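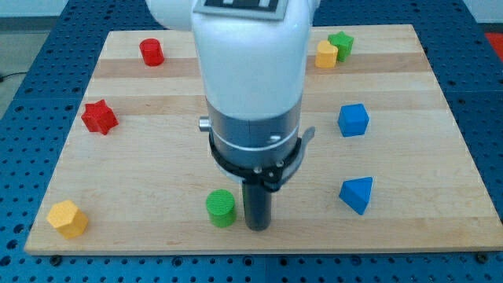

The arm homed at six in the evening and Farzana Wanigasekara wrote the offsets in the log. X was fine. Y was fine. Z had moved again, by 38 hundredths of a millimetre, in the same direction as the night before.

She had bought the controller from a man in Plomis who was clearing out his garage, and the documentation had come with it in a biscuit tin. Most of it was in pencil. The previous owner had numbered his test runs and stopped at 596. The last entry read *Z drift, see below*, and there was nothing below.

The workshop in Dedwood shut at ten. She had four hours, less the time it took to sweep up.

She loosened the collar, reseated the tool, and closed the lever. She ran the touch-off routine against the board. The tool came down, stopped, and went back up. The reading was out by the same amount. She ran it again with the feed halved and got the same number, which ruled out the feed.

 z_ref -0.38
 z_ref -0.38
 z_ref -0.38

A random error would have spread. This one had been put there by something that did not vary, and she found that she preferred it.

She checked the table next. It had been level in November, when she and her brother had set it up with a borrowed straight edge, and it was level now. She checked the bolts at the near edge of the board and found them tight. She measured the board itself at the corners and in the middle. It had been glued up from offcuts by the woodwork group, who had wanted it for bread, and she had given them a set of hinges for it. The corners agreed with one another. The middle agreed with the corners.

At half past seven she ate a sandwich beside the lathe and read the biscuit tin papers from the beginning, which she had not done before. She had gone straight to the wiring tables, as anyone would.

The early runs were ordinary. The man had tried to make the arm sort pieces by shape and then by colour. He had written down the grip force for each. On run 100 he had added a column headed *S.* and put a tick in it. There was a tick most evenings after that. The column had no units.

She turned the sheets over. On the back of one he had drawn a kitchen table with two chairs, and a small cross where the base of the arm would go. Beside the second chair he had written *Salgado*, and under that, *cannot reach past the cup, so bring everything 0.38 nearer*. The figure had been crossed out and written in again. He had not said whether it was a measurement or a setting.

It was a setting. She found it in the start-up file, between the axis limits and the gripper timeout, with no comment against it. He had meant centimetres along the table and had typed it into the wrong axis in the wrong unit, and the arm had been obeying him ever since. It explained the drift, though it did not explain why he had fought the drift for so long without looking there. Perhaps he had looked. The file had been saved the day after run 596 and had the same figure in it.

The ticks stopped at run 571. After that the column was ruled but empty.

She set the value to zero, saved the file as a new copy, and homed the arm.

 z_ref 0.00

The tool came down over the green cylinder and stopped where she had asked. She sent it to the blue cube, then to the yellow heart, then back. She started the long cycle, 1,000 moves at quarter speed, and pulled up a stool to watch the first few. The fan in the Branusent power supply was louder than it should have been — a bearing, probably — and she made a note to order one.

At twenty to ten she swept the floor. The cycle had not finished, so she paused it and wrote down the count. Then she opened the old start-up file again, the one with his figure in it, and moved it to a folder where the installer would not overwrite it.

In the log, under run 597, she wrote the offsets, the feed and the tool length. She ruled a column to the right of them and headed it *S.*, to keep the sheets consistent, and put the lid back on the tin.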